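Refilling spray bottles at the bathroom sink without the mess
Posted 4 February 2024 by Staranum

Hi all, and thank you in advance for your patience with a long post about a small thing! I mix my own bathroom cleaner (white vinegar and water, plus a drop of dish soap) and keep it in 2 clear spray bottles, one upstairs and one down. I've been doing this since October and I still can't get through a refill without a puddle on the counter. Then the top goes back on crooked, the bottle dribbles down my wrist the first time I squeeze it, and the writing I put on the side washes off within 5 days. Is there a knack to it? I have a small bathroom with hardly any counter, if that matters.

Probert (1,583 posts)

Oh, I know this puddle well! I have a tiny bathroom too, and what cured it for me was doing the whole job down in the basin, where a spill can just run away. My routine has settled into something like this:

- Rinse the bottle with warm water and let it drain while you measure out the vinegar. Close the stopper first if you're the sort who drops little parts (I am, and I have fished a washer out of that drain pipe more than once).

- Fill only as far as the shoulder. The tube takes up room once it goes back in, and a bottle filled to the brim will always push some of it out over your fingers — mine did for years.

- Stand the bottle in the basin while you see to the top, with a hand on it so it can't slide. Hold the body still and turn only the collar, backward a little until you feel the threads drop, then forward until it's snug. Cranking it hard is how I split one.

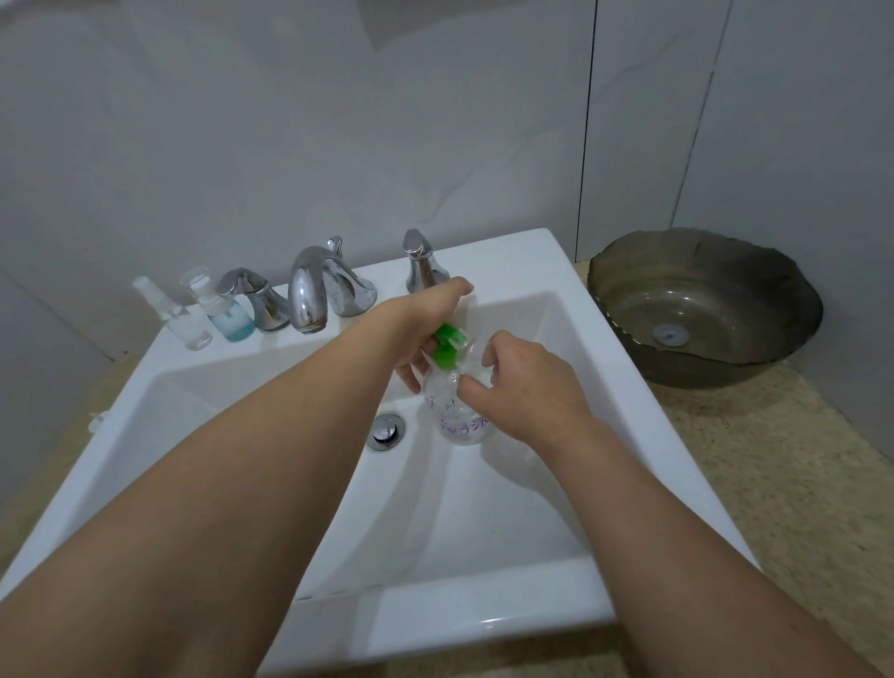
- Dry the outside well before you write on it. I use a laundry marker, low down on the bottle where my palm doesn't rub so much, and I give it 8 minutes before I touch it again. A strip of clear packing tape over the writing helps it last, though the edges do go a bit grubby in time.

If it still dribbles after all that, take the top off and look for the little flat washer inside the collar. They fall out when you rinse and it's easy to miss — check the bottom of the sink before you open the stopper.

Galtthorpe

just buy new sprayers, the cheap ones always leak

Sendham

I'd second the washer. Also, please put what's in it on the label as well as the date, and never mix vinegar with bleach. A funnel is worth having too, mine lives on a hook behind the door.

Contact us | Copyright 2024 | Back to top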